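Belport Flying Forum > Training and Licences > Medical certificate and skill test timing

stulia_left_base
Posted 19:42

Hello all. I would like some advice about the order of things before my skill test for the private licence. My medical certificate runs out at the end of March. My instructor says the test can be booked for the middle of the month if the weather is kind, but the examiner has only two free mornings. If both are cancelled I will be without a valid medical, and then I cannot fly solo to stay in practice.

Should I renew the medical now, or wait until after the test? My worry is that if I renew early I lose the remaining weeks. I have 73 hours in the book, which is more than I wanted, and I would prefer not to spend money two times.

English is my third language, so please excuse me if I use a wrong term.

Pater
Posted 20:05

Renew now. Where I fly you can renew a little before the expiry and the new certificate runs on from the old date, so you lose nothing. Ask your doctor what the window is for your class. End of problem.

downwind_chou
Posted 20:31

I disagree a bit with Pater. It depends on how early you go. I went too early one year and the new date was counted from the day of the examination. It was my own mistake, I had not read the letter properly. So yes, renew before the test, but ring first and ask which date will be printed on the paper.

Also check your theory passes. They have an expiry as well, and people forget this more often than the medical.

stulia_left_base
Posted 20:58

Thank you both. I rang the surgery this afternoon before I wrote here and nobody picked up, so I will try again in the morning. The theory passes are fine until next year, I looked at the letters tonight.

My second question is about the form. The club gave me a paper application, and the office told me I must also make an online account. Is it necessary to do the two? I filled in the paper one at the kitchen table yesterday and it took the whole evening, mostly because my addresses of the last years are in three countries and the boxes are very small.
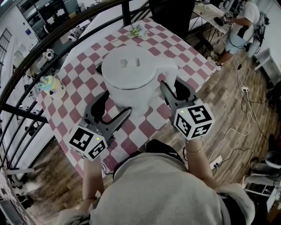 I also was not sure about the name. In my passport I have a second family name which I never use, and in my logbook it is missing. The ground school certificate has it, the radio certificate does not. I would not like the examiner to send me home because of this.

Nobuhle Naidoo
Posted 21:20

Write the name exactly as in the passport, everywhere, from today. For the old documents, ask the club office for a short signed letter saying that both names belong to the same student, and keep it in the front of the logbook. I had the same problem after I married and the letter was accepted without any discussion.

On the forms: I did only the online one. The paper one stayed in my flight bag for a year.

Pater
Posted 21:34

Do both. The office loses things.

Nobuhle Naidoo
Posted 21:41

Please do not do both. If two applications come in with different dates on them, somebody has to phone you and ask which one is correct, and your licence waits in the meantime. Ask the office which one they want and send this one.

Pater
Posted 21:49

In my time there was only paper and I had the licence in my hand quite quickly. But fine, ask the office.

downwind_chou
Posted 22:02

One more thing, about the hours. Do not be ashamed of 73. I had more than that before my test and the examiner did not look twice. What he did look at was my cross-country entries – one landing place was missing and he wanted to see the stamp. Go through the logbook line by line with your instructor, add up every column again, and do it some days before the test and not in the car park.

And fly with the instructor once in the last week, even if it costs. I practised my steep turns at 600 feet above the height I had briefed, because I did not reset the altimeter. It was good to make this mistake with him beside me.

stulia_left_base
Posted 22:15

This is very helpful. I added the columns just now and the total for dual was wrong by one hour since last summer, so everything after it is wrong too. Do I cross out each page, or make one correction at the end?

Nobuhle Naidoo
Posted 22:23

One correction line, with date and signature from your instructor – leave the old figures readable. No correction fluid.

stulia_left_base
Posted 07:50

Small update. The surgery answered. I am inside the window and the new medical will run from the old expiry date, so Pater was right for my case. Appointment is booked. The office wants only the online form. I will write again when I know which of the two mornings it will be.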